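Tumton Equipment Program
Progress Report to the Gevamell Fund
Reporting period: second period of the award, through October
Prepared by Uchenna Ekpo, Equipment Planning

1. Purpose of this report

This report describes progress under the equipment planning award made to Tumton by the Gevamell Fund. The award supports the preparation of a purchasing plan for bin-picking equipment at the Skelledow building, together with the bench work needed to write that plan responsibly. It does not cover the purchase of production equipment, which will be the subject of a separate request.

The Fund asked in its response to our first report that we give more attention to recurring costs and to the condition of equipment already in hand. Sections 3 and 4 have been written with that request in mind. The Fund also asked for a shorter account of background matters, and the history of the project has been left out for that reason.

2. Summary of status

The planning work is on schedule in three of its four parts. The inventory of existing equipment is finished. The review of gripper options is finished in draft and is being checked by the operations staff at Skelledow. The bench trials have started and will continue into the next period. The fourth part, the site preparation estimate, is behind. The electrical survey on which it depends was moved twice at the request of the building owner, and it has now been confirmed for a Tuesday early in the next period.

No change to the total award is requested. We do request approval to move $1,105 between budget lines, as explained in Section 4.

3. Work completed in this period

3.1 Inventory

The inventory lists 59 items that could be carried over into the new cell. Each entry gives the condition of the item, its estimated remaining life, and whether it can be serviced locally. The inventory includes the arm now in use on the bench, its controller, power supplies, cabling, fixtures, hand tools, and measuring instruments.

Two findings affect the plan. First, more of the existing cabling can be kept than we assumed in the proposal, provided that it is rerouted and protected where it passes over the wrist of the arm. Second, the test bins have more surface wear than expected. Wear of this kind does not prevent testing, but it changes how the floor and walls of a bin appear to a vision system, and a bin that looks different every month makes it hard to compare results across a long trial. The plan therefore treats bins as consumable items with a replacement schedule. In the proposal they appeared as a one-time purchase, and that was an error on our part.

The inventory also confirmed that the spare parts held at Skelledow belong mostly to equipment retired before the award. These parts have been set aside for disposal and do not appear in any of the totals.

3.2 Gripper review

The review compared finger grippers, suction tools, and combined tools against the kinds of objects the cell is expected to handle. These vary widely in shape and surface. Long objects with handles, blocks with flat faces, and rounded objects of uneven outline all place different demands on the tool, and no single option in the review handled every type equally well on paper.

The draft recommends a combined tool as the base case in the purchasing plan, with a finger gripper alone as the lower-cost alternative. The operations staff have raised a fair question about maintenance. A combined tool has more fittings, more small wiring near the end of the arm, and more points at which a snag can stop work. We have asked each vendor to quote a full set of replacement fingers, seals, and connectors as separate lines, so that the first-year cost of ownership can be seen next to the purchase price. Dauda, which supplied the earlier quotation, has agreed to reissue it in this form. Two other vendors have been invited to do the same.

3.3 Staff preparation

The staff who will run the cell have completed their safety orientation. A short written procedure for starting, stopping, and clearing the bench has been adopted and is posted at the station. The procedure will be revised when the new cell is specified, and the cost of that revision is already within the award.

4. Budget

Spending in this period was within the approved amount. Three items call for comment.

Bench consumables. This line is fully spent. The largest single cost was $2,159 for bins, fixture material, clamps, and replacement cable sleeves. The amount is higher than the proposal allowed, and it follows directly from the finding on bin wear described above.

Travel. This line is underspent. One planned vendor visit was held remotely, and a second was combined with a trip already paid for from other funds. We do not expect to need the balance.

Outside services. The electrical survey has not yet been invoiced. The full amount remains committed.

We ask the Fund to approve the transfer of $1,105 from travel to bench consumables. The transfer would cover consumables through the end of the award and would leave enough in travel for one further visit. If the Fund prefers that the travel balance be returned, the bench trials can continue on a reduced schedule, with fewer object types in the final set. We would regret that outcome, as the operations staff have asked for a broader set – but the plan could still be delivered.

A word on the recurring costs about which the Fund inquired. The first draft of the purchasing plan gave a single annual figure for maintenance. That figure has been withdrawn. In its place the plan will carry separate lines for bins, gripper parts, cable replacement, calibration, and service calls. The vendors' revised quotations are needed to complete three of these lines, and we have chosen to leave them blank until those quotations arrive.

5. Bench trials

The trials serve the purchasing plan in a limited way. They are meant to tell us what reach, clearance, and tool access the new cell must provide, so that the specification sent to vendors rests on observed need. They are not a performance test of any product, and the results will not be offered as one.

Work is being done with a KUKA arm fitted with a gripper and a mixed set of household and workshop objects in a large gray metal bin. Objects near the side walls receive particular attention. The walls of a bin limit the angles from which a tool can enter, and the width of the tool at the flange matters as much there as the width of the fingers themselves.
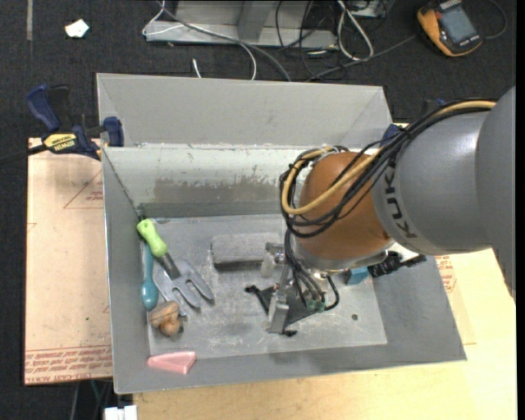

Clearance is accordingly the first item in the draft specification. Vendors will be asked to state the smallest distance from a sloped wall at which their tool can close on an object, and to provide a drawing that includes all cables and connectors in their installed position. Earlier quotations gave dimensions for the tool alone, and these could not be compared in any useful way.

The second item is cable management. The draft asks for a routed and secured cable package along the full length of the arm, priced as part of the base offer. Operations staff have asked that any cable in the package be replaceable on site in no more than 30 minutes with ordinary hand tools. We consider this reasonable and have kept it in the draft, although one vendor has indicated that it may affect the price.

The third item is the mounting of the bin. Clamps are adequate for bench work, where the layout changes often, but a fixed locating frame will be needed in the cell so that bins can be exchanged without measuring their position again. The frame is a modest cost and will be made locally.

6. Risks and open matters

The main risk to the schedule is the electrical survey. If it is moved again, the site preparation estimate cannot be finished before the purchasing plan is due. In that event we would submit the plan with the estimate marked as provisional and forward the final version separately.

A second risk is vendor lead time. All three vendors have described their delivery times as subject to change, and none will hold a price beyond the term of the quotation. We propose to request final quotations only after the Fund has reviewed the draft specification – a step that would avoid a second round of requests.

One matter remains open between Tumton and the operations staff at Skelledow. The staff would like a second gripper purchased at the outset as a complete spare. The planning office favors buying spare parts first and deciding on a full second unit after the first year of use. Both options will be priced in the plan, and the Fund's view would be welcome.

7. Work planned for the next period

Complete the electrical survey and the site preparation estimate.

Finish the bench trials and record the clearance needed for each object type.

Receive and compare the revised quotations from Dauda and the two other vendors.

Submit the draft specification to the Fund for comment.

Deliver the purchasing plan, including the recurring cost lines described in Section 4.

8. Action requested

The Fund is asked to approve the transfer of $1,105 described in Section 4 and to indicate whether it wishes to comment on the draft specification before it goes to vendors. A reply on the transfer is needed first, as the next order of consumables depends on it. Supporting records for all spending in this period are held by the planning office and can be sent on request.

Respectfully submitted,

Uchenna Ekpo
Equipment Planning, Tumton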